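The Thirteenth Table

Clotilde Coste was paid by the example. An example was one pickup: hand down, fingers closed, thing lifted, thing set back. Cluris wanted 400 a week from her, and the gripper kept the record.

By October she had worked on twelve kitchen tables. The thirteenth belonged to Rosaire Bouchard, who had signed the form without reading it and then asked what it was for.

"It learns from what I do," Clotilde said.

"And if you do it badly?"

"Then I mark it bad. They want some of those too."

She squeezed the handle, let it open and lowered it over the table.

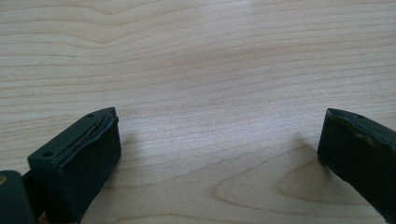

Bastian Kettler had trained her, and his rule was to start every session with nothing. Open hand, no object, count to four. The system had to know what waiting looked like, he said. Most people skipped it -- it paid the same as a spoon and felt like cheating.

Clotilde counted to four. Rosaire watched from the stove.

"What did it learn just then?"

"That there was nothing to pick up."

He thought about this, then opened a drawer and took out his late wife's thimble.

"Would it be careful with this?" he said.

"I would be," said Clotilde, and she moved the gripper aside so he could put it down.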